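木台面、白水槽，还有一口小锅
——听埃德尔特劳德·赖辛格聊玩具厨房

约埃德尔特劳德·赖辛格（Edeltraud Reisinger）见面，是九月里一个星期六的上午。她早早发来消息，说千万别吃早饭，她烤了李子蛋糕，结果我到的时候蛋糕还在烤箱里，我们就先喝了两杯咖啡，从她祖母的厨房聊起，聊了好久才聊到正题。

她今年65岁，年轻时学的是细木工，后来在胡斯特蒙特（Hustermont）的一间木工坊做了许多年儿童家具，退下来以后也没闲着，给幼儿园和亲子活动室布置玩具厨房，旧的修一修，新的配一配，再把锅碗瓢盆、瓜果蔬菜一样样添进去。她自己数过，前前后后经手了40套。“第一套是给我女儿做的，”她说，“那时候手头紧，拿装苹果的木箱改的，水龙头是一截弯管子，炉头是我用黑漆画上去的圆圈。画得可不圆！可是她玩到上学还舍不得扔，最后里面住的全是娃娃，连烤箱里都睡着两个。”

我问她，现在的玩具厨房和那时候比，最大的变化是什么。她想了想，先起身去看了一眼蛋糕，回来才接着说。

“现在的都像真的了。以前红的黄的蓝的，远远一看就知道是玩具，现在大家喜欢木头色和白色，做得跟大人家里的一样。我一开始不太习惯，总觉得小孩子应该要鲜艳的东西。后来慢慢看出好处来了，柜子素净，颜色就都留给了菜。你把一个黄甜椒往浅色木台面上一放，哎呀，整个厨房都亮了。”

说到这里她来了兴致，从抽屉里翻出一沓纸，有草图，有从目录上剪下来的柜门样式，也有孩子们画的“菜单”。其中一张用蜡笔写着“汤，两个，不辣”，她特意摊平了给我看，说这是她收到过最好的订单。

她最爱讲的是水槽。很多人挑玩具厨房，先看灶台，看旋钮能不能转，烤箱门好不好开，她偏偏先看水槽。

“你去看孩子怎么玩就明白了。炒菜一会儿就炒完了，洗碗能洗半天。什么都往里面放，盘子、水果、积木，有一回还有一只袜子。所以我喜欢那种农舍式的白水槽，宽宽的，深一点，后面再竖一块带竖纹的挡板，看着就像乡下奶奶家。龙头要高，要弯，像鹅脖子那样，小手从底下伸过去才不会磕着。”

至于水槽里乱不乱，她一点也不在意。她说有些家长一进活动室，头一件事就是把水槽清空，把盘子摞整齐，她每次看见都心疼，因为“那是人家正在做的一顿饭”。

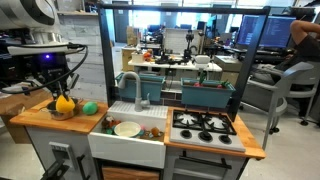
左边台面上的小锅里放着黄甜椒，水槽里有一只奶油色圆盘，后面两只蓝绿色收纳盒，右边那只装着红红绿绿的玩具蔬菜。

锅也有讲究。赖辛格不赞成配一整套大大小小的锅，她觉得有一口小的就很好，小到一个甜椒放进去就差不多满了。我说那岂不是什么都煮不了？她笑得把咖啡都放下了。

“就是要它放不下呀！放不下，孩子才会想办法。有的把甜椒竖着放，有的先煮甜椒再煮番茄，排着队来。还有一个小男孩，他跟我说甜椒太大了，它在里面泡澡，别的菜要等它洗完。你给他一口大锅，他哗啦一下全倒进去，这个故事就没有了。”

灶台她倒是要求四个炉头。她试过两个炉头的，窄一些，省地方，可是两个孩子一起玩的时候难免要商量，商量不拢就有人哭。四个炉头、四个旋钮，一人管一边，天下太平。她还喜欢炉架做成黑色的，说跟白灶面一配，三岁的孩子也看得清锅该往哪儿搁。

我们聊到收纳的时候，科斯马斯·索蒂罗普洛斯（Kosmas Sotiropoulos）来了。他和赖辛格搭档有10年，两个人一个管柜子，一个管柜子里外的东西，吵嘴也吵了10年。他进门第一句话是问蛋糕好了没有，第二句话就加入了讨论。

“她以前把菜都藏在柜子里，”索蒂罗普洛斯说，“关上门，多漂亮，可孩子看不见就想不起来。我跟她讲，拿两只盒子，放在后面高一点的地方，不要盖子，菜叶子从盒子里冒出来，孩子一眼就看见了。她说不好看，我们为这个争了整整一个春天。”

“是不好看，”赖辛格马上接过去，“他一开始买的盒子是橘红色的！后来换成蓝绿色，我就不说什么了。”

她承认，敞口的盒子确实好用。收玩具的时候也省心，不用一格一格对号入座，蔬菜进一只，另一只空着就空着，留给孩子自己决定装什么。她见过有人在空盒子里放“要卖的菜”，于是厨房旁边又开起了铺子；也见过有人把它当冰箱，每次伸手进去都要哆嗦一下，嘴里喊着好冷好冷。

我请他们给想在家里布置一角的父母一点建议，两个人难得意见一致，都说东西别买太多。赖辛格的意思是，先有一块结实的台面，一个水槽，一口锅，一只盘子，几样颜色分得开的菜，就可以开张了。索蒂罗普洛斯补充说，绿色的菜要挑一挑，有一些做得圆滚滚的，说是牛油果也行，说是青柠也行，他反而最喜欢这一种，“今天是牛油果，明天是青柠，后天是恐龙蛋，买一个顶三个。”

“恐龙蛋也要洗，”赖辛格说，“洗了再下锅。”

台面的话题我本来以为三两句就能带过，没想到她是真的有话要说。她偏爱拼木的浅色台面，一条一条木纹拼在一起，摸上去暖和，用久了会有印子，她觉得有印子才好。她家里至今留着一块从旧玩具厨房上拆下来的台面，架在窗台上放花盆，边角几乎磨圆了，上面还有一道蓝色圆珠笔画的线。据说是当年两个孩子划的界，线这边是面包店，线那边是医院。

“我砂纸都拿出来了，”她说，“站在那儿看了一会儿，又把砂纸放回去了。”

柜子下面那一层，她主张留一部分木头本色，不必全刷成白的。孩子坐在地上玩的时候，正对着的就是那个高度，脚会踢，小车会撞，木头经得起。烤箱门可以白，把手用黑的、横的，好抓，开关的时候小手指头也有地方放。她一边说一边在空中比划，仿佛面前就有一扇小小的门，索蒂罗普洛斯在旁边跟着点头，点到一半去把真正的烤箱关了。

蛋糕终于端上桌，李子的汁水流得到处都是，她切了很大的一块给我，又切了更大的一块给索蒂罗普洛斯。我问她接下来还做不做，她说冬天之前还有一套要交，是给普雷拉德（Prellard）一间亲子活动室的，柜子已经好了，就差龙头，送来的那只太矮，她退回去了，正在等新的。

“高两指就够，”她伸出手指给我看，“就这么一点。你再吃一块吧，凉了就没这么香了。”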